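Prumine Simulator and Planner - Frequently Asked Questions

Applies to Prumine 4 with the Cocco planner. For the older Cokuma bridge, see the last section.

General

What is Prumine?
Prumine is the simulation and control package we use at Dunelthorpe to test grasping code before it goes to a real arm. It includes a renderer, a physics step, a controller interface and a set of starter workspaces. Planning is done by Cocco, a separate process that talks to Prumine over a local socket.

Do I need a graphics card?
No. The wrist view renders on the CPU if no card is found. It will be slower. If you only want to test planning, turn rendering off in the workspace file and the planner will read poses straight from the physics state.

Which arms are supported?
Any arm you can describe with a standard robot description file. The gripper has to be a parallel type with two fingers. Suction tools load, but Cocco has no grasp model for them and will refuse to plan.

Wrist view and perception

What should I see when I first load the bare workspace?
A brown work surface, a gray background and the tips of the gripper fingers along the bottom of the view. The bare workspace has nothing to pick up. It's meant for checking the view and the controller before you add objects.
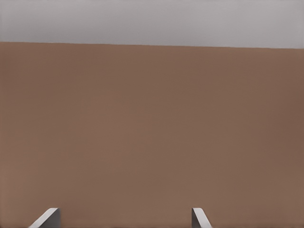
If the window stays black for more than a few seconds, the renderer has probably started before the physics process. Stop both and start physics first. The launch script does this in the right order, so the problem mostly comes up for people who start the processes by hand.

Why does the detector report objects when the workspace is empty?
Check the finger mask. Without a mask, the detector treats the fingertips as two small objects near the bottom of the view. The mask is computed from the joint state, so it has to be rebuilt if you change the finger geometry. Run the mask tool once after any edit to the gripper file.

The other common cause is a low score threshold. The default is fine for most objects. If you lowered it to catch small parts, expect some false hits along the far edge of the surface.

The far edge of the surface slopes in my view. Is the camera pose wrong?
Not necessarily. The wrist camera turns with the last joint, so a small wrist rotation tilts the edge. Compare the camera pose printed in the log with the one in your workspace file. If they match, leave it alone. Please don't fix the tilt by rotating the picture afterward - the detector will then give positions that don't line up with the arm.

Can I change the surface color?
Yes, in the materials block. The detector that ships with Prumine was trained on plain, matte surfaces. Strong patterns will lower its scores.

Planning and control

Cocco returns "no target". What does that mean?
The planner asked for a grasp and the object list was empty. It isn't a planning failure. Add an object to the workspace file, or send a pose goal in place of a grasp goal.

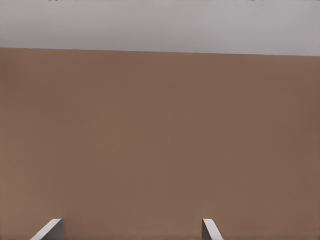
Wrist view with the gripper open and no object in the workspace.

How long does the planner try before giving up?
It makes 154 attempts by default and then returns the best partial path, marked as incomplete. The controller will not run an incomplete path unless you set the override. We suggest leaving the override off.

The gripper turns 90 degrees before every grasp. Can I stop that?
This happens when the grasp model lists only one closing direction. Add the second direction to the object file and the planner will choose the nearer one.

Why do two runs with the same seed give different paths?
The seed covers the planner only. Physics has its own seed, set in the workspace file. Set both. Also check that the planner is running with a single thread, as results can arrive in a different order with more than one.

Can I run the same code on a real arm?
Yes. Change the controller target from "sim" to "arm" and reload. Speed limits are read from the arm's own file, so paths may take longer than they did in simulation. Do the first run at reduced speed with the stop button in reach.

Cokuma bridge

Is Cokuma still supported?
Bug fixes only, until December. New workspaces should use the socket interface. Old Cokuma logs can still be replayed in Prumine 4, but the replay tool ignores force readings.

Where do I report a problem?
Use the tracker on the Dunelthorpe project page. Attach the workspace file, the planner log and both seeds.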